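Section 4. Soap and Soap Dish

4.1 Before you start

Welcome to the shortest section of the Marnham Guest Washroom Guide, and the one that gets the most mail. The sink has a pump, a filter and a drain with opinions, and people put all of that together without a murmur. Then they write to us about the soap.

You will need:
One soap dish, lattice floor
One bar of soap
A flat, level surface
A dry cloth
Ten minutes, or less if you skip the notes

Clear the surface and wipe it down. Old pen marks and smudges won't hurt the dish, so scrub them only if they bother you. Set the dish down first and keep the bar beside it until step 5.

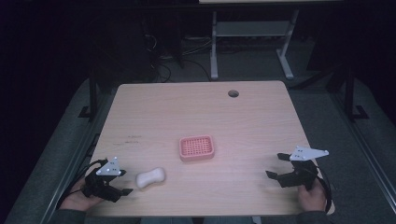
Stela Bogdan

The dish is pink. We are asked every January whether it comes in other colors. The Rolus kit ships with the pink one.

4.2 Placing the dish

1. Wipe the surface with the dry cloth. If there is a cable hole in the top, set the dish well away from it. Soapy water will find that hole before you do.

2. Put the dish down with the raised rim facing up. Upside down, it becomes a small pink bridge, and the bar slides off either end.

3. Press one corner, then the corner across from it. If the dish rocks, turn it a quarter turn and try again. If it still rocks, the trouble is your table, and you want Section 2.

4. Check that the small square openings in the floor are clear. A new dish sometimes has a scrap of plastic left in one. Push it out with a toothpick.

5. Lay the bar lengthwise on the lattice.

Note: The dish lets water through the floor. It does nothing with the water afterward. On a wooden surface, put a folded cloth or a shallow tray underneath, and empty the tray when you remember it exists.

4.3 Handling the bar

The bar has rounded ends and a narrower middle, a shape that has been compared in our mail to a peanut, a dog bone and, once, the Hodoroagă town pond seen from the hill. The middle is where you hold it.

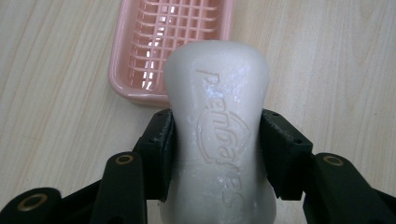 Text by Stela Bogdan, Skorkesbridge

1. Take hold at the waist, one side each, with even pressure. Held by a domed end, a wet bar leaves at speed.

2. Squeeze only as much as you need. Squeezing harder is how most bars reach the floor.

3. Rub the face with the raised lettering first if you want the name gone quickly. Turn the bar over if you'd like to keep it for company.

4. Rinse off the lather, shake once over the sink, and put the bar back on the lattice.

Caution: A wet bar on a hard floor is a fall waiting for a customer. Pick it up before you look for the towel.

Caution: Do not store the bar directly on bare wood. It will stick, and it will take its ring with it when you finally pry it loose, or leave the ring behind, depending on the finish.

4.4 Replacing the bar

Replace the bar when it has worn through at the waist. Two halves are still soap, and you may go on using them, but they no longer count as one bar for the purposes of the refill card. Refills are ordered on the card at the back of this guide, Part 220. Allow ten days.

Wash the dish in warm water whenever the openings start to close up. An old toothbrush works well. Please do not return it to its former duties.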